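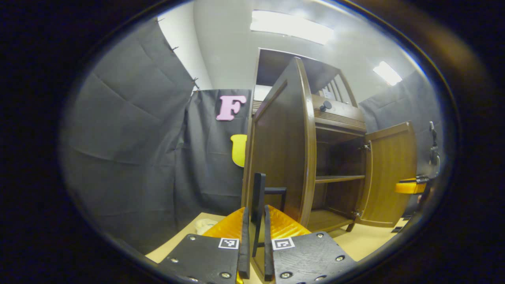
September, 6.40 am

Woke up early and read the Brestard brochure again over toast. They say their heat pump will knock $142 off our winter quarter bill. I'd like to know whose winter. Probably one measured in Charbonneau, where it never drops below ten, and not up here with frost on the ute till nine.

The quote is $3200 installed, before the rebate. The bloke on the phone kept calling it an investment and went quiet when I asked about noise. It's 41 decibels, he said eventually – at what distance he couldn't tell me. He's going to "circle back". I've heard that before, from Vumell, when the hot water went and we boiled kettles for a week.

The neighbours got theirs through the Trondport bulk-buy scheme and swear by it, but they swore by the bread maker too.

Must dig out last July's bill and do the sums myself. Also the gutters, if the rain holds off. Bins out tonight, green one this time.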